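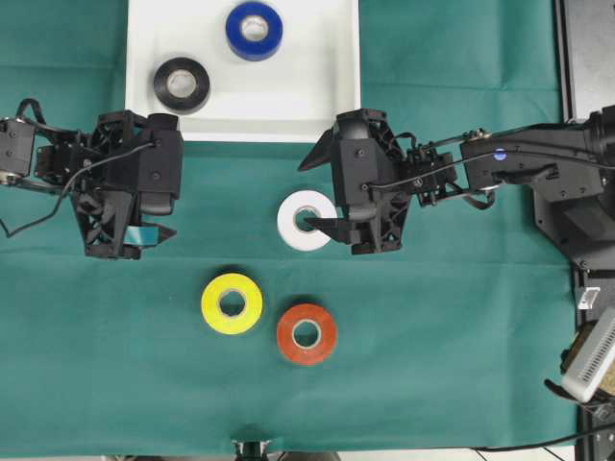 Sorting tape at the Ballbridge laboratory: two rolls are in the tray and three remain on the cloth, with the right gripper engaged in the hole of the white one.

The Software Between the Arms

At Ballbridge, a small team is rewriting the way two-armed robots decide what to do next

30 June 2025

14 comments | 245 shares

The task set for the two robot arms on the second floor of the Ballbridge laboratory would not trouble a child. Several rolls of coloured tape lie on a cloth, and each must be moved into a shallow white tray. The arms that do the work are small and built from inexpensive parts. The software that directs them has occupied a team of engineers for the better part of two years, and they regard it as unfinished.

The system is called Draleo. It consists of a planner, which decides what each arm should attempt; a perception module, which reports what is on the table and where; and a controller, which turns those decisions into movement. The three parts exchange messages many times a second. Much of the team's recent effort has gone into the messages themselves.

"People ask to see the clever part, and we show them a log file," said Chutima Sitthichai, who leads the project. "The difficulty has always been agreement. One part of the system believes the roll is in the tray, another believes it is still on the table, and both have good grounds for believing it."

The laboratory was established by Panyasiri, an engineering company that supplies packing equipment to distributors of household goods. Its customers handle mixed orders in small quantities, a kind of work that has remained largely manual. Fixed machinery suits a line on which the same carton passes all day. It suits less well a bench where the next order may contain items that have not been packed together before.

Tape was chosen as the first test item after a short period with cardboard boxes, which the team found too forgiving. A roll lying flat can be gripped across its outside or taken from within, by placing a finger through the central hole. The second method leaves the neighbouring rolls undisturbed, and it is the one the planner prefers when two rolls lie close together. It also demands a more accurate estimate of position. An error that would go unnoticed in a grip from the outside will bring the fingertip down on the cardboard core.

Seeing the hole

Lamai Sukprasert is responsible for perception. Her module was first written to find the outer edge of each roll and to assume that the hole lay at its centre. The assumption is sound when the camera looks straight down. From an angle, the near and far rims of the roll are displaced from one another, and the centre of the outline is no longer the centre of the hole.

The present version looks for the two shapes separately and compares them. Where they disagree by more than a set amount, the module reports the roll as uncertain and the planner is obliged to leave it until a better view is available. Colour plays a smaller part than visitors tend to expect. It is used to give each roll a label that persists from one moment to the next, and it has no bearing on how the roll is grasped.

The green cloth on the bench has been the subject of some debate. A rigid mat would lie flatter and would remove the creases, which cast faint shadows that earlier versions of the software occasionally took for edges. Ms Sukprasert argued for keeping the cloth.

"A customer's bench will have worse than a crease on it," she said. "If the module cannot cope with a fold in a piece of fabric, I would like to know that in this room."

Black items present a different problem. The arms are themselves black, and when a gripper passes over a roll of black tape the boundary between the two can be lost. The module now receives the measured angle of every joint from the controller, and from these it works out which part of the view each arm should be covering. Anything within that region is treated as hidden, and its last known position is kept until the arm has moved away.

Two arms, one plan

The arrangement of two arms facing one another across a shared space raises a question that a single arm does not: which of them should act. In the earliest version of Draleo the table was divided down the middle. Each arm was responsible for its own half, and neither could cross. The rule was safe and easy to explain, but a roll lying on the boundary could be claimed by both arms or by neither.

Theophilus Annan, who joined the project from the company's conveyor division, replaced the fixed boundary with what the team calls a reservation. Before an arm moves, the planner sets aside the volume of space through which it will pass, together with the item it intends to pick up. The other arm may plan any movement that does not enter that volume. When the first arm has finished with a portion of its path, that portion is released at once, so that the second need not wait for the whole movement to end.

The result is that one arm is frequently seen hovering while the other works. Mr Annan does not consider this a fault. An arm that starts early and must be stopped halfway has to be planned for afresh, and the delay is generally longer than the wait would have been. He has, however, spent much of this year shortening the pause. In March the planner took 37 seconds longer than a trained operator to clear a table of five rolls. The difference now stands at 13 seconds.

The choice of which roll to take first has also changed. The planner formerly took the nearest. It now gives some weight to how much room each removal will create, and where two rolls lie almost touching it may leave them until the space nearby has been cleared. The calculation is modest, and Mr Annan has resisted proposals to make it more elaborate. Each additional term, in his view, makes it harder to tell an operator why the machine did what it did.

The record of a mistake

That last concern has shaped the tool of which the team is most proud. Paltari is a viewer for the records that Draleo keeps as it runs. It displays, on a single timeline, what the perception module reported, what the planner decided and what the controller was told to do. A user may stop at any point and ask the planner to decide again with one fact altered, such as the position of a roll or the size of a reservation.

Rungnapa Meesuk wrote the first version of Paltari in 10 days, intending it for her own use. She had been asked to find the cause of a fault in which an arm would lower itself towards a roll, stop, rise and lower itself again. The controller was suspected, and then the motors. When the three sets of messages were placed side by side, the cause was found elsewhere. The perception module had been sending each position with the time at which its calculation ended, although the picture on which the calculation was based had been taken a fraction of a second earlier. The planner, comparing this with the position of the arm, concluded that the roll had shifted and withdrew.

The correction required a change to one line. Every message in the system now carries the time at which the original measurement was made, and the planner refuses any message without one.

Paltari has since been adopted by the company's service department, whose staff do not as a rule write software. Ms Meesuk has revised it with them in mind. The names of internal variables have given way to plain descriptions, and the timeline opens at the moment of the first disagreement between modules. She continues to receive requests for a printed report, and has agreed to provide one — with some reluctance — in the next release.

A cautious timetable

Panyasiri has not announced a date for the sale of any product based on Draleo. Buppha Nilsuwan, who oversees the laboratory on behalf of the company, said that a trial at a customer's premises would be considered once the system had completed a full programme of tests without an operator's help. The programme consists of 245 starting layouts, some drawn up by the engineers and others recorded from packing benches. It includes rolls stacked on one another, a situation that the present planner declines to attempt.

Ms Nilsuwan added that the arms used in the laboratory would not be those supplied to customers. The software has been written so that the description of an arm, including its reach, its joints and the shape of its gripper, is kept in a separate file. Inexpensive arms have served the project well in one respect. They have a certain amount of play in their joints, and a planner that can work with them has had to learn not to trust the last few millimetres of any movement.

Work in the coming months will turn to the handing of items from one arm to the other. A handover requires both arms to enter the same space at the same time, which the system of reservations was designed to prevent. Mr Annan has proposed a shared reservation, held jointly and released by whichever arm lets go first. Ms Sukprasert has asked that it be released only when her module confirms that the item has changed hands. The two proposals are to be tested on the same set of layouts, and the records will be kept in Paltari.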